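Slide 6 - timestamps first

Before the planner, say a word on sync. Our camera node stamped images on arrival, and the arm driver stamped joint states at source. The gap was about 40 ms. At low speed you never notice. At full speed the estimated gripper pose lags well behind the real one.

Raghavendra moved the stamping into the camera driver. Replay tool now refuses any log where the two clocks disagree. Mention that Fokutar is the replay tool, as half the room won't know the name.

Slide 7 - what the tracker gets

Leave this up for a bit. Ask people where they would put the gripper outline.

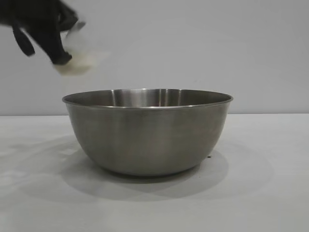 Gripper and pale object in motion blur, steel bowl below.

The bowl is easy: a clean rim, so we fit an ellipse. The gripper is the hard part. The old tracker gave one pose and full confidence, blur or no blur. The new one widens the covariance with joint speed, and the planner slows down when it gets too wide.

Reflections in the steel still give false edges - we mask inside the rim for now.

Slide 8 - replay results

1,000 logged moves. Old tracker lost the gripper in 122, new one in 42. Most of those 42 are at the start of a move. Timo has the breakdown if anyone asks.

Don't promise a release date. Next job is the release check, planned for January.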